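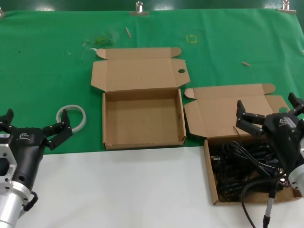
Posting soap and small pots: boxes or padded bags?
Musteo Makers Board > Selling and Posting
1,294 views

Stefaniia Lytvynenko
May 12, 2020

Right, quick one before I go and pick up my daughter. Been selling soap bars and little pots of balm since April and orders have gone up more than I can handle at the kitchen table. So far everything's gone in padded bags. Two complaints this week, both dented pots, one lid came off in the bag and went everywhere. Refunded both.

Do I go over to boxes? The fold-up kind, come flat, tuck in lid. Or just wrap better? Margins are tiny. A bar of soap sells for not much more than the postage. Any advice welcome, esp from people doing small numbers.

Petro Dmytriv

Boxes. Did bags for a year and wish I hadn't. Soap's fine in a bag, pots aren't. The lid on a pot only has to catch the corner of something in the sorting office and that's your profit gone.

Get the ones that fold up with no tape. Buy a pack of 20 first, see if your pots fit, THEN buy the big bundle. I've got a shed full of the wrong size.

Myroslav Kuzmenko

Disagree with Petro, sorry. Boxes push you over the thickness limit for the cheap rate and then you're paying parcel price for one bar of soap. Customers hate paying that. I'd do bags for soap, boxes only when there's a pot in the order.

Also weigh everything packed, with the label on. Not before. Sounds obvious, I got it wrong for months and was overpaying on nearly all of it.

Stefaniia Lytvynenko

Hadn't thought of the thickness thing. What do you use to check? I've just been squashing it through the gap in an old ruler set lol

Myroslav Kuzmenko

Slot cut in a bit of thick card. Works the same. If it drops through by itself it's fine, if you have to push it's not fine and they will charge your customer to collect it, and then you get the email.

Petro Dmytriv

There are flat boxes made to go through that slot though. Mine do. So the size argument doesn't hold for soap, only for the taller pots which you'd be boxing anyway.

Few other things while I'm here. Fold a batch in the evening, not one at a time when the order comes in. Crease all the lines first, backwards and forwards, before you tuck anything. Side flaps in, then the lid. If you tuck first and crease after, the corners go soft and it looks second hand before it's even left the house.

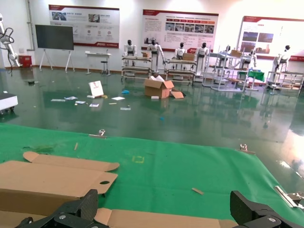 And keep the rest flat somewhere dry. Not the garage floor. Mine drew up damp over the winter and the lids wouldn't stay shut, ended up taping every one, which was the whole thing I was trying to avoid.

Stepan Chornovol

Creasing both ways is overkill imo. Good card folds on its line once and stays there. If yours needs working back and forth you've bought cheap ones, no offence. I had some from Prustosberg that went together clean first time. Then the price went up so now I'm on Tkachenko ones, bit thinner but fine for anything that isn't glass.

What nobody's asked is what goes INSIDE. A box with a pot rattling round in it is worse than a bag. Shredded paper is messy but cheap. Tissue looks nicer. I use strips cut from old boxes, rolled up and wedged in each end. Costs nothing. 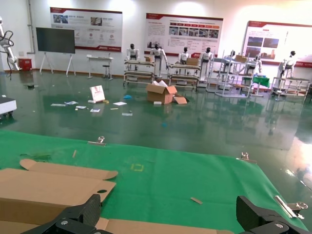 Flat box on green cloth.

Stefaniia Lytvynenko

Old box strips is clever. We've got loads from the shopping deliveries. Would it not look a bit scruffy for a gift though? Quite a few people send mine straight to someone else.

Stepan Chornovol

Put tissue over the top, they'll never see the strips. Cut off any bits with print or old labels.

Myroslav Kuzmenko

Only thing with old food boxes, check for smells. Had some that had held onions. Soap customers notice!! Got a very polite message about it and a not so polite review.

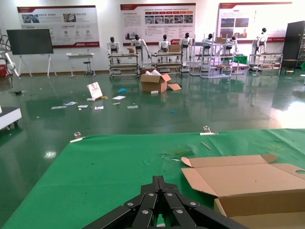 Zoriana Palamarchuk

Coming at this from the other side, I buy a lot of soap and balm online and I'd rather have the bag. It comes through the letterbox. A box that doesn't fit means a card on the mat and a walk to the depot, two buses for me. By the time I've got it I'm cross with the seller even though it isn't their fault.

Ask your customers maybe? Tick box at the checkout, letterbox or parcel. Troda lets you add one, it's under delivery options, bit hidden. My sister does candles on there and most of hers pick letterbox even when it's wrapped plainer.

Petro Dmytriv

Fair point on the depot. But they'll pick letterbox and then moan when the pot's dented. I've had it happen.

Zoriana Palamarchuk

So don't offer it on pots. Just soap. Easy.

Petro Dmytriv

ok yes that would do it

Stefaniia Lytvynenko

Thanks all, really useful. Going to try the thin flat boxes for soap, a deeper one for pots, strips and tissue in both. Only buying small packs untill I know what fits. Will look for that Troda setting tonight.

Does anyone know if the lids on screw pots need tape as well if they're boxed? Or a shrink band? The one that leaked wasn't done up very tight tbh, think that was me

Myroslav Kuzmenko

Do them up tight, then check again an hour later, they loosen as the balm sets. Small sticker over the join. Never bothered with bands, had one leak and that was in a heatwave.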